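Section 4: Setting up recordings and reminders for your favourite series

By now your Gresby box should be plugged in, joined to your home network and showing the main guide. If it is still showing the welcome screen, go back to Section 3 and finish the channel scan first, as none of the menus below will open without it. Everyone else, make a cup of tea and settle in, because this is the part most people bought the thing for! Once it is done you can forget about start times altogether, and the box will quietly gather up your programmes while you get on with your week.

4.1 Recording a whole series

1. Press Guide on the remote and move to any episode of the series you want. It doesn't matter whether it is the first episode, a repeat or one from the middle of the run.

2. Press the red button once. A small R appears beside the title, and that single episode will be recorded.

3. Press the red button again. The R changes to a double R, and the box will now look for every episode on that channel. If you press it a third time you cancel the lot, so go gently (the button is rather keen). 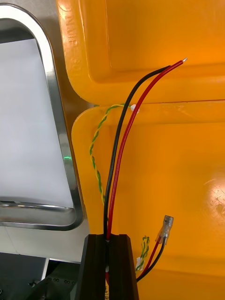

4. You will be asked whether you want New Episodes Only or All Episodes. For a long-running soap or an old detective series that is shown every afternoon, we would very strongly suggest New Episodes Only, or you will come home from a fortnight away to find nothing else on the disk.

5. Choose how many episodes to keep. The box starts you off at 40, and the highest it will go is 75. When the limit is reached, the oldest episode you have already watched is removed first. Episodes you haven't watched are left alone unless you have ticked Replace Unwatched.

6. Press OK to save, then Back to return to the guide.

Note: If a series moves to a different channel, the box treats it as a new series. You will need to repeat steps 1 to 6 on the new channel, and you may like to delete the old entry from the Series List while you are at it.

4.2 Following a show that is between series

Plenty of good dramas vanish for a year or more and then come back with very little warning, sometimes under a slightly altered title. The Biltine listings service, which came switched on with your box, keeps an eye out for returning shows so that you don't have to.

1. Press Menu and choose Biltine, then Watch List.

2. Type the first few letters of the title using the on-screen letters. There is no need for capitals, and you can leave off "The" at the beginning.

3. Pick your show from the results. Where there are several with the same name, such as an original and a later remake, look at the year and the country shown in grey beside each one.
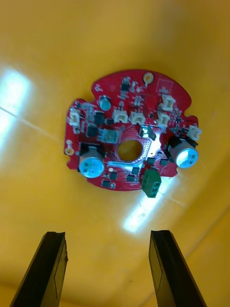
Once you have picked it, the show sits in your Watch List with a clock beside it. The clock turns green as soon as a broadcast date appears in the listings, and a message comes up the next time you switch on. It will only do this once, so if somebody else in the house is likely to clear it before you get there, turn on Repeat Message in the same menu.

4. If you would like the new series recorded as well, highlight the show and press the red button twice, exactly as you did in 4.1.

Note: Trailers, cast interviews and behind-the-scenes specials count as separate programmes. To have them included, tick Extras. Be warned that for a popular series there can be an awful lot of them in the weeks before it returns.

4.3 When two programmes clash

Your box can record 2 channels at once while you watch something you recorded earlier. When a third recording is due at the same time, it has to make a choice, and it does so by following the order of your Series List.

1. Press Menu, then Series List.

2. Highlight the series that matters most to you and press the yellow button. Use the up arrow to carry it to the top, then press yellow again to set it down.

3. Carry on down the list in the same way until you are happy with the order.

4. Tick Find Another Showing. The box will then look for a repeat of whatever lost out, including late-night showings and Sunday omnibus editions.
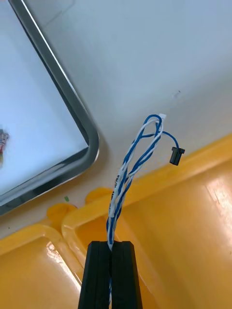

4.4 Finales, live shows and late running

Talent contests, award ceremonies and anything that follows live sport have a habit of running over. To save you from missing the last few minutes (and the name of the winner, which would be maddening), you can add extra time to the end of a recording.

1. Open the Series List and choose the programme.

2. Go to Extra Time and pick a length. The longest setting is 58 minutes.

3. Press OK. A plus sign appears next to the title.

Caution: Extra time counts as recording time, so a long setting on one programme can cause a clash with the next. Check the Clashes page after you have made any change.

Caution: Do not switch the box off at the wall while the red light is showing. The recording in progress will be lost, and the Series List may need to be rebuilt from your saved copy.
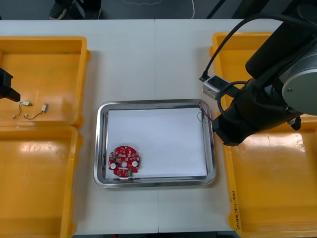

You can make that saved copy at any time by going to Menu, Volavico, Save My Lists. Volavico is the part of the box that looks after settings and accounts, and the copy is kept under the email address you gave in Section 2. It holds your Series List, your Watch List and your extra time settings. The recordings themselves are not included and stay on the disk.

To bring your lists back, choose Restore My Lists from the same menu and leave the box alone until the guide reappears. Any series you added after the last saved copy will have to be put in again by hand.

If you share the box with family, each person can have a separate Watch List, but there is only one Series List between you. Setting up names and PINs for each viewer is covered in Section 5.

Guide written by L. Grigaitė for Gresby customer support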